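Desk Pegboard and Hook Inspection – Checklist with Comments
Tredadby Facilities, Form 969
Area: open work area, shared desks
Inspected by: Dayana Correa
Reviewed by: Efraín Benavides
Date: Nov 22, 2024

Ratings: P (pass), A (action needed), N/A (not applicable). An item rated A must carry a comment and a person responsible.
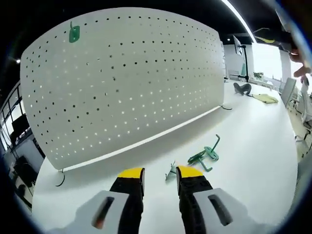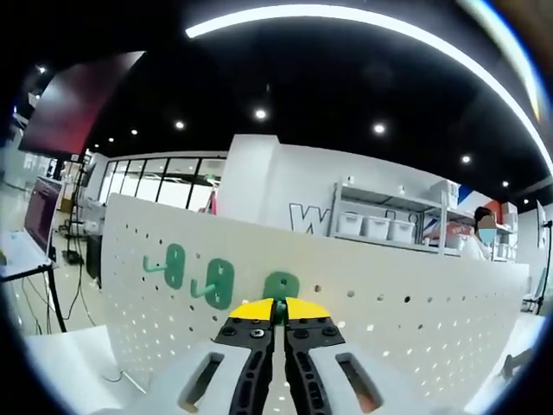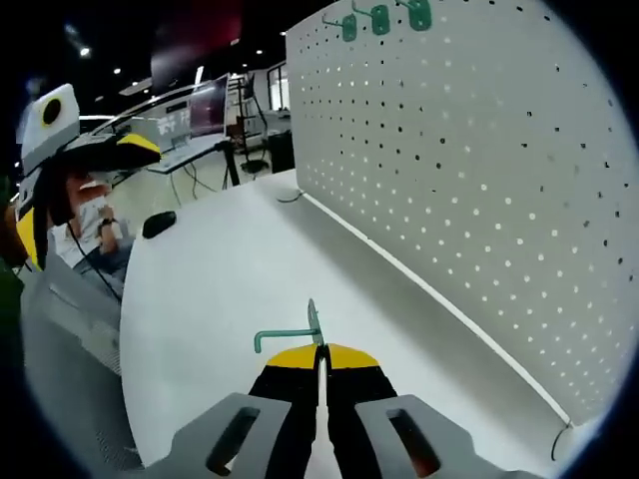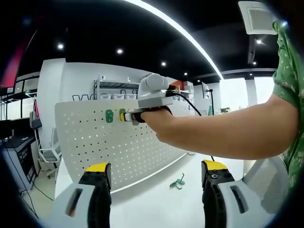
White pegboard with green hooks.

Freestanding panels are inspected on this form. Panels screwed to a wall use the wall fixture form and are covered by a separate load limit. A freestanding panel depends on its feet for stability, and the feet are the first thing to look at when a panel has been moved. On the panel in the first picture there are two curved black metal feet, one near each end, and both should bear fully on the tabletop before any hook is loaded. Check from the front and from the back. A panel that rocks when pressed lightly at a top corner is rated A, whatever is hanging on it.

Section 1. Panel and feet

1. Feet seated on the surface, no rocking. P
Comment: Pressed at both top corners. No movement at the feet.

2. Foot fasteners tight. A
Comment: Right foot fastener turned by hand. Tighten with the correct key, do not use pliers. Benavides.

3. Panel free of cracks at the hole edges. P
Comment: Checked the upper rows closely, where hooks are changed most often.

4. Panel shape within limits. P
Comment: Light bowing at the top edge is accepted on this type. Measured 3 mm out of line at the middle, same as the September inspection. Re-rate as A if it increases.

5. Lower edge clear of the desk rim. P

Section 2. Hooks

6. Each hook fully seated. A
Comment: A hook is seated when the mounting plate lies flat against the panel and does not lift when the peg is pulled up with one finger. Two hooks failed and were reseated during the inspection. The Flolter hooks need a firm push down after insertion; pushing straight in leaves them half engaged and they look correct from the front.

7. Pegs not bent, plate not twisted. P
Comment: One older Espinoza hook removed from the spares box and discarded. The peg had been bent back by hand. Bent hooks are replaced, never straightened.

8. Hook types not mixed within a row. A
Comment: The gray and green hooks have different pegs. Either type may be used, but keep each to its own row so that replacements are picked correctly.

9. No peg ends projecting past the panel side at eye height for a seated person. P
Comment: Eye height was checked from the lowest chair setting as well as the highest.

10. Load per hook within the label limit. N/A
Comment: Nothing was hanging on the hooks at the time of inspection. Load check to be repeated once the headphones and tape rolls are back in place.

Section 3. Desk and floor

11. No loose hooks on the desk or floor. A
Comment: See the first and fourth pictures for the two usual places, on the tabletop in front of the panel and on the floor below its right end. The floor is the worse of the two. A small hook on pale tile is easy to miss, and the bent end can stand up under a shoe or jam a chair caster. Spares go in the lidded Endatmont box, and the box goes back on the shelf.

12. Cables routed clear of the panel base. A
Comment: A cable looping across the desk near the base, as in the third picture, can be caught under the panel when it is slid sideways. Route it along the rear edge and clip it. Any cable going down over the side of the desk needs enough slack that a chair arm does not pull on it.

13. Cloths, mice and other small items kept away from the feet. P
Comment: A cloth under one foot is enough to tilt the panel – lift and check, do not assume.

Actions

Item 2: tighten the foot fastener, then repeat item 1.
Item 6: recheck all hooks after the panel is next moved.
Item 8: sort the spares box by type. Correa.
Item 11: sweep under and behind the desk. Correa.
Item 12: fit cable clips at the rear edge. Benavides.

Reviewer's comments (E. Benavides)

Item 4: please write down where along the top edge the bow was measured. The September form gives the figure without the position, and the two readings can only be compared if they were taken at the same hole column. Suggest column 19, counted from the left foot.

Item 9: agreed as rated. Hooks on the top row with a long arm pointing sideways should go far enough in from the edge that the tip stays over the panel.

Item 10: do not close the form until the load check is entered. Inspector to initial beside the rating.

Copies: facilities folder, desk file.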